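4.2 Recording garment examples with the Clasell gripper

1. Spread one garment on the bed. Leave the bedding as it is.
2. Start recording with the jaws open.
3. Close on a single fold and hold.

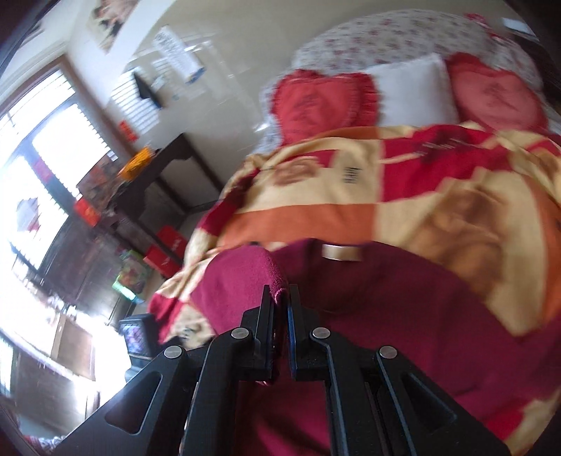 Figure 7. Jaws closed on a fold of knit fabric.

4. Open the jaws fully before you move to the next fold.

Note: Record 40 examples per garment, 16 of them with both grippers. 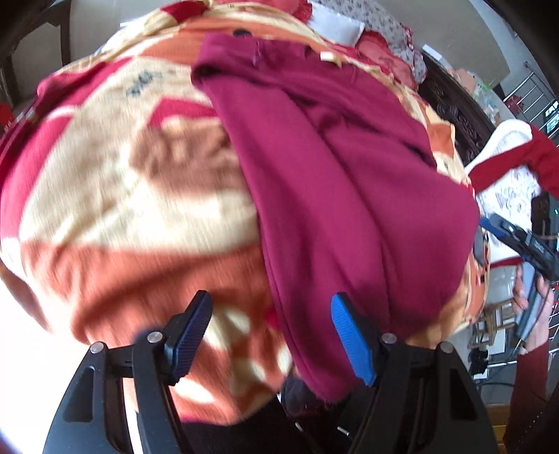 5. Save the set under the garment name.

Caution: Do not pull on labels or ties. Discard any example shorter than 15 frames.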